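Notes for the glaze talk, Tanner library, October (slides are just backup, don't read off them!)

Start with the mug. Hold it up, let people pass it around. Tell them it cost me 90 cents at the Vemard flea market and it's the reason I ever got into pottery at all -- I wanted to know why the brown went blue where it got thin, and the guy selling it had no clue. Wait for the mug to come back before going on, or people won't listen.

Then the big idea, and say it slowly: a glaze is glass. You grind up rock, stir it into water, brush or dip it on, and melt it in the kiln. Everybody thinks it's paint. It looks like paint in the bucket, it goes on like paint, and then it comes out of the kiln a totally different color and you cry. (Pause for the potters in the room, they'll laugh.)

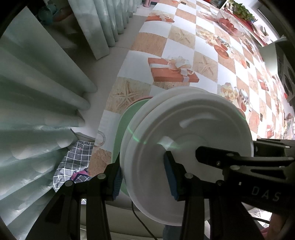
White is the hard one. I know that sounds backwards, because people figure white is what you get when you don't add anything, but leave a glaze alone and mostly it comes out clear. You need something in there to scatter the light, and tin was the old answer, and tin was expensive! Ask the room to look at how the shine sits on the upper inside wall of the front bowl, and then the smaller bright spot near the middle. A matte glaze would smear those out into a soft haze. Good place to mention my own whites, which for the first year looked like cold oatmeal.

Test tiles next. I made 64 of them the winter I lived in Provine, and I kept 32. The rest ran, crawled, or stuck to the shelf. Tell the shelf story if there's time (the chisel, the landlord, the smell). If it's already past 7:30, skip it and go right to the notebook.

Notebook: write down everything. Where on the shelf, how thick, how many dips, what the weather was doing. My best green ever was one I called Finevness and I've never gotten it back, all because I wrote "a bit more copper" and no number. Still mad about that one.

Close with history, but keep it light. People have been glazing things for more than 3,000 years and they had the same trouble with runs that we do -- read the two lines from the blue book, page is marked. Then questions. Somebody will ask about microwaves. The answer is on the yellow card in my pocket.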